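Re-indexing the spares list

The old spares list at Wescombe ran to 301 lines, and the same part could appear under three different names depending on who had typed it in. I spent most of March merging duplicates. The rule I settled on is dull: noun first, then size, then material, no abbreviations. "Washer, M5, nylon" sorts next to its neighbours. "Nyl. washer 5mm" does not.

Location codes came next. Each has a bay letter, a shelf number and a container number. Mesh baskets and plastic ones share a single number series, as two series caused picking errors at Pestadley.

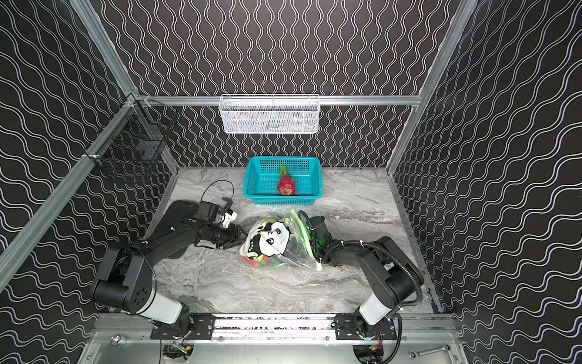
Stores and Workshop Group, Wescombe

Minimum stock levels are still guesswork for slow movers. Getachew Teshome suggested setting them from lead time alone and ignoring usage below 5 a year. I have tried this on the fasteners and it holds up so far. It does badly on seals, which perish on the shelf.

Kristóf Rácz asked for the sort script. It needs a header row and fails on blank part numbers. I will post it once the second fault is fixed.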